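Print this page | E-mail this page

Kovell Hat Catalog: README

Last changed 5/16/21

Contents of this file

What the catalog is
What is in the folder
Columns in hats.csv
Columns in notes.csv
How hats were grouped
Words we use for parts of a hat
Color names
Sample entry
Known problems
Using the files

What the catalog is

The Kovell Hat Catalog is a written record of the children's hats and caps in the dress-up store at the Kovell play library. It covers 122 hats. Most are cloth caps and soft hats made to look like something else, such as fruit, vegetables, animals, or food. There are also plain sun hats, knitted winter hats, and a small number of stiff hats from old school plays.

The store lends hats to families, school classes, and drama groups. Before the catalog existed, the only list was a lending book with entries like "green one, ears." Two people could read the same line and bring back different hats. The catalog gives each hat its own number and describes it well enough that someone at the shelf can find it.

Fergal Hegarty set up the tables and wrote the rules for naming parts. Kalliopi Nikolovski checked the fabric and sewing terms and wrote most of the repair notes. Questions about a particular hat should go to the lending desk with the hat number.

What is in the folder

hats.csv has one row for each hat.

notes.csv has 665 rows. Each row is one remark about one hat: a repair, a stain, a change of shelf, a washing note, or a better description than the first one. A hat can have many notes or none.

shelves.txt lists the shelf codes and which part of the store they refer to. The codes changed when the low shelf by the window was taken out. The old codes are kept at the bottom of the file because they still appear in early notes.

pictures/ holds photographs. File names start with the hat number. Some hats have several and some have none yet.

README is this file.

All tables are plain text, comma separated, with a header row. Text containing a comma is inside double quotes. Blank means we did not fill it in. It does not mean "no" or "none."

Columns in hats.csv

hat_id: The number on the sewn-in tape. Once a number has been given out it is not used again, even if the hat is thrown away.

short_name: What a borrower would call it. Lower case, no more than a few words. "banana cap," "frog hat," "sun hat blue check."

group: One of the groups described further down.

main_color: The color that covers most of the outside.

other_colors: Any other colors, separated by semicolons, largest area first.

outer_fabric: Cotton, felt, knit, fleece, straw, other, or unknown. Use unknown freely. If there is no fiber label and Kalliopi has not handled the hat, leave it as unknown and add a note.

lining: Yes, no, or partial.

brim: None, front, all round, or floppy. A brim that folds easily is still front or all round. "Floppy" is for brims that will not hold any shape when the hat is on a head.

raised_parts: Stems, ears, horns, leaves, and so on. These are the parts that get pulled, so they are listed even when small.

face: Yes or no. If yes, the note says whether the face is a patch, stitched straight on, or printed.

fastening: Ties, snap, elastic, hook-and-loop, or none.

head_size: Measured inside with a soft tape, in centimeters. Blank if the hat stretches too much for the number to be useful.

wash: Machine, hand, wipe, or do not wash.

lendable: Yes, no, or mending.

Columns in notes.csv

hat_id: Matches hats.csv.

kind: Repair, stain, move, wash, description, or other.

text: The remark. The limit is 400 characters. Longer remarks should be split into two rows.

by: Initials.

There is no date column in notes.csv. The rows are in the order they were written, so please do not sort the file and save it that way. If you want it sorted by hat number, make a copy.

How hats were grouped

Groups follow what the hat is meant to be, and only then how it is made. A cap shaped like a strawberry goes in fruit, even though its pattern may be nearly the same as a plain baseball cap on the next shelf. Borrowers ask for a strawberry and do not ask for a six-panel cotton cap.

Fruit and vegetables: Hats shaped or decorated as a single fruit or vegetable. A cap with a small cherry print all over is not in this group. It goes in plain.

Animals: Ears, snouts, horns, beaks, or a clear animal face.

Other food: The pizza slice, the fried egg, and the cake hats.

People and jobs: Chef, conductor, firefighter, pirate.

Plain: Sun hats, winter hats, and ordinary caps, with or without a print.

Stage: Stiff hats from the Sleiman school plays. They came to us in two boxes and do not fold. They live on the top shelf and go out only with a grown-up present.

A few hats could go in two groups. The rabbit with a carrot on its brim is in animals because the ears are what people see first. The banana cap has a cartoon face, but it stays in fruit because the shape is a banana.

Words we use for parts of a hat

Crown: The part that covers the top of the head.

Panel: One of the pieces of cloth the crown is sewn from.

Topstitching: Stitching that shows on the outside, usually along a seam.

Tip: Anything at the very top of the crown that is part of the shape, such as a stem or a point. If it can be unpicked without opening the crown, call it an attachment.

Patch: A separate piece of cloth sewn onto the outside.

Gather: A place where the cloth is pulled together so that it puckers. Write "gather" for these. Early notes used "pucker" for gathers and also for damage, which caused some hats to be sent for mending that did not need it. A puckered seam where a stem joins the crown is normally how the hat was made.

Color names

We use everyday color words and add light or dark where needed. Do not use shop names such as mustard, mint, or coral.

Fabric color changes a lot with the light. A bright yellow crown can look golden along the folds and lower down where it is in shade. Record the color on the flattest, best-lit part of the crown, and only list a second color if it is a separate piece of cloth or thread.

Cream and white are kept apart. If you cannot decide, hold the hat against its own size tape, which is white on every hat.

Stitching counts as a color only if it makes part of the design. Brown thread outlining a face is listed. Brown thread holding a hem is not.

Sample entry

The entry for the banana cap is given in full because it uses most of the rules in one hat.
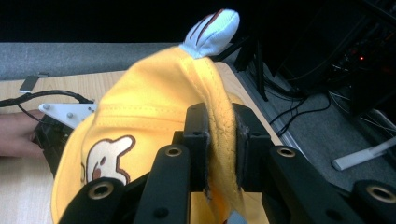 Banana cap, yellow, with light-blue tip and face patch.

short_name: banana cap
group: fruit and vegetables
main_color: yellow
other_colors: light blue; cream; dark brown; reddish brown
outer_fabric: cotton
brim: front
raised_parts: tip (stem)
face: yes
wash: hand
lendable: yes

Note, description: Crown rises into a soft light-blue tip with two curved dark brown stitched lines. Gather where tip meets yellow. Topstitching shows along the panels.

Note, description: Face is a cream patch outlined in brown, lumpy edge, bump at one upper corner. Small dark brown eye, rosy cheek.

Note, wash: Do not wring the tip. Press water out in a towel and reshape by hand.

The lining and head size are still blank for this one.

Known problems

Head sizes are missing for 30 hats. Most of these are knits and will stay blank. The rest need to be measured when they come back from loan.

Two people did the first round of colors before the color rules were written. "Orange" in the older rows sometimes means a light brown. These are being fixed as each hat comes through the desk.

The fabric column is weakest for the animal hats. Several were recorded as fleece by touch, and at least one of those has since been changed to a brushed knit.

Labels marked Zotano or Zirnmont appear inside some hats. We copied them into the notes as written, but we have not checked whether they are makers, shops, or the names of children. Please do not turn them into a maker column.

The stage hats were entered in a hurry. Their descriptions are short and should be redone in July, when the top shelf is cleared for dusting.

Using the files

You may copy the tables and change them for your own toy library or costume store. If you do, please start your own hat numbers, so that a hat lent between two stores does not end up with the wrong record.

Names of borrowers are not in any of these files. The lending book is kept separately and is not shared.

To report a mistake, give the hat number, the column, and what it should say. Corrections are added as a note first and moved into hats.csv after Fergal or Kalliopi has looked at the hat.

Print this page | E-mail this page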